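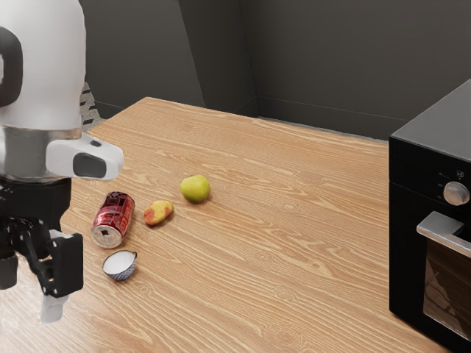 Visit report: Marker open day, Flarnham

Posting this because a few people in the grid controller thread asked if anyone was going. I went. It's long, sorry.

For those who missed the background, Marker is the small company that has been teasing a sample-mangling box since last August. One knob per slice, a strip of lit pads, a tape-style varispeed control, and a lot of talk on their page about "memory that behaves like an instrument." I have bought enough crowdfunded music gear to know what that kind of sentence is worth. But their workshop is a train ride from me and the open day was free, so I figured I'd go poke at the thing before putting money down.

The workshop is on the second floor over a tile showroom. Doors were at ten in the morning and at ten there was a line on the stairs, mostly people I half recognized from avatars. Coffee was from a machine and cost money, which I thought was a bit cheap given that they were hoping to sell us all something.

First there was a talk. Grigore Dinu, who designed the audio side, went through the signal path with slides. He's a good speaker and I liked him. He was clear about where the filters sit and what happens to the buffer when you change the rate while recording (it resamples what is already in there, so you lose a little top end each time you do it). Somebody asked about latency and he gave a straight answer: 2 milliseconds from pad to sound, measured with the effects off. With the effects on? He said "more" and moved to the next slide. I wrote that down.

He also played a track made entirely on the box. It sounded great, and it sounded mixed and mastered, with a reverb on it that I'm pretty sure the unit doesn't have. I asked. He said there had been "a little help at the end." Fine, everyone does that, but then please don't put "entirely" on the slide.

After the talk they split us up and let us at the demo units. There were 2 of these for the whole room, so you can guess how that went. I got maybe a quarter of an hour over the whole day, in bits. What I can say from that:

The pads are good. Really good, in fact, firm without being stiff, and you can play quiet notes on purpose. If they sold the pads alone as a MIDI controller I would probably have ordered one on the spot.

The knobs wobble. I was told these are prototype knobs. I have been told that about every wobbly knob I have ever touched at an event like this.

The varispeed is the best part. You can drag it down to almost nothing and the sound goes to gravel in a nice way, no zipper noise, and when you let go it slides back up to pitch at a rate you set. I sampled my own voice saying "testing" and got a usable bass drone out of it. The guy behind me in line was humming along, so it wasn't only me.

The menus are a mess. To change the length of a slice you hold one button, press another, then turn a knob whose label says something else. The person running my table had to check a sheet of paper twice. When the staff need the sheet, I worry.

And it crashed. It froze with a loud buzz while I was saving a kit, and they had to pull the power. The kit was gone when it came back. They were nice about it and said that the save code was new that week. Maybe so. It would have been smarter to run last month's code at a public event.

Lunch was on your own. I ended up eating with Tiburcio Quezada, whom some of you will know from his long posts on the Skarkdale patch library. He was more positive than me. His view is that the hardware is done enough and that software gets fixed, and he pointed out that his own Skarkdale sampler was close to unusable for the first year and is now what he plays live. Mine was also close to unusable for the first year, and I sold it at a loss, so we didn't get very far with that one.

We did agree about the openness question. The Marker page says that the unit is "open." In the afternoon session I asked what that means. Can I see the source? Not yet. Can I load my own code? There will be a kit for that, later. Is the file format documented? It will be. So at the moment it is open in the sense that they intend it to be open. If I can't get my samples out of it in a plain format with the names intact, I don't want it, and I said so, and a couple of heads nodded. To be fair the answer to that last one was yes: kits are saved as regular WAV files in folders, and they showed this on a laptop. That's the one promise from the day I saw backed up.

The last thing was a short set by a duo called Ó Conaill, using one demo unit and a pedal board. Slow, hissy, lots of tape-stop. I enjoyed it more than I wanted to. They stayed away from the saving menu.

Then the price, which they had kept quiet about all day: 818 for the first batch, before shipping. I heard somebody near the back laugh. For comparison, you could get a used laptop, a small audio interface and a decent grid controller for less than that, and patch most of the same behavior yourself over a few weekends. Not all of it. The feel of those pads and that varispeed slider would be hard to copy, and a laptop isn't as nice to have on your knees on the couch. But the core of it is a buffer, a play head you can bend, and some envelopes. People here have built stranger things for nothing.

There was a 20 percent discount if you signed up before leaving. I don't like that kind of thing. If the box is good today it will be good in six months, and by then somebody will have one at home and can tell us if the knobs still wobble. A fair number of people signed. Tiburcio did, and has promised to post a proper review when his shows up.

Some loose notes for those who asked specific questions in the thread:

Yes, class-compliant USB, but audio over USB wasn't working on either unit.

No, it doesn't run on batteries. They said that a USB power bank will do it. I didn't see one tried.

Clock in works. I saw it follow a drum machine without drifting for the length of a song, more or less. Clock out is planned.

Stereo sampling, yes. Stereo slices with separate pitch per side, no, and Grigore looked a bit pained when asked, so I think it comes up a lot.

The screen is small and I couldn't read it without my glasses. Others could.

I didn't order. I'm going to try making the varispeed part as a patch first — mainly the slide back to pitch, which I think is just a ramp with a curve on it, driven by touch release. If I get something that works I'll put it in the patches section. If anyone has already done the resample-in-place trick without clicks at the loop point, please send it my way, as that's where my last attempt fell apart.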